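How I Finally Cleared Off My Craft Table (and Kept It That Way for a Whole Winter)

I have been putting off writing this one because every time I sat down to do it, the table was a mess again! But it's January, the table has been clear since before the holidays, and enough of you have asked that I'm just going to type the whole thing out.

Some background first. My work table lives in the corner of the dining room. I make block-printed cards and gift tags on it, I wrap orders on it, and for a long stretch I also ate lunch on it, paid bills on it and lost a perfectly good pair of scissors on it (they were under a stack of envelopes for most of a summer). I tried drawer dividers. I tried one of those rolling carts, which is now full of yarn and lives at my sister's house. What worked in the end was a method I picked up from Hemant Kashyap, who taught the evening bookbinding class I took at Upadhyay, the little studio over the tile shop. He calls it working from the bare top, and I've fiddled with it enough that he might not claim it anymore.

What you'll need

A shallow tray, any kind, as long as it has a rim
A wooden board you don't mind marking up
One cardboard box for the stuff that's leaving
A damp cloth and a dry one
A pencil and some masking tape
An afternoon (mine started at 2:00 and I was done before dinner, with a long coffee in the middle)

Step 1. Take everything off

And I do mean everything, including the lamp. I put it all on a bedsheet on the floor. Don't sort while you carry. I always want to stop and read the old order slips, and then it's an hour later and I'm sitting on the rug with a shoebox of them. I had 58 slips in there, by the way. I kept the 3 with handwritten notes from customers and recycled the rest.

Wipe the top down with the damp cloth, then the dry one. If you have a matte surface, skip the spray polish. I used it once on mine and had cloudy streaks for weeks.

Step 2. Decide what the table is for

Write it on a piece of masking tape and stick it somewhere you'll see it. Mine says CARDS AND WRAPPING. Bills aren't on the tape, so bills moved to the kitchen. I grumbled about this for a few days and then stopped noticing.

Step 3. Put the tray down first

The tray goes in a back corner, whichever side your non-writing hand is on. Anything small that you reach for while you're working goes in there: bone folder, eraser, glue stick, the little brush. When the tray is full, something has to come out before anything new goes in. I've had fancier ones, including a bamboo thing from Jeltstead with compartments that were all slightly too short for a pencil, and a plain one suits me a lot better.

Step 4. Add the board

Cutting, gluing and anything inky happens on the board. I like mine at an angle near the front because I'm a crooked cutter and my wrist is happier that way, but turn it however feels right. When you're finished for the day you can lift the board with the half-done project still on it and slide the whole thing onto a shelf. That one habit probably did more for me than the rest of this page put together.

Step 5. Bring things back one at a time

Now go to your bedsheet and pick up ONE thing. Put it on the table and ask whether it fits what's on the tape. If it does, it gets a place in the tray, on the board, or in a drawer. If it doesn't, it goes in another room or in the leaving box. Then pick up the next one. Yes, it's slow. I timed myself at one point and gave up timing.

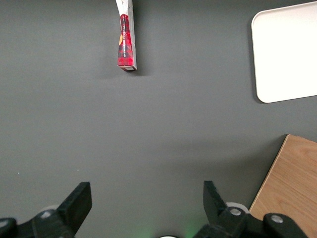

One box at a time, with the tray and board already in their corners.

Boxes are the hard part for me. I love a nice patterned one, I really do, and I'll hang on to it for years thinking I'll cover a notebook with the paper someday. My rule now is that a box has to be holding something I use, or it gets flattened. If I love the pattern I cut out the best panel and put it in my paper folder. (Denis, if you're reading this, I still have the lid from your birthday tea. It's in the folder.)

Step 6. Get the leaving box out of the house

Same day if you can manage it. Mine went to the swap shelf at Daline, where they're always glad to get envelopes. I had 200 of the wrong size, left over from an order I'd rather not talk about.

A few questions I get

What if I don't have room for a board and a tray? Start with the tray. A big cutting mat can stand in for the board, though you can't carry a project on it nearly as well.

Do you clear it every night? Most nights. If I'm in the middle of a big run I leave it, and I give myself until the end of the week.

Where do the bills go now? In the bread drawer. The bread is on the counter.

Next up is the yarn cart, once I get it back from my sister.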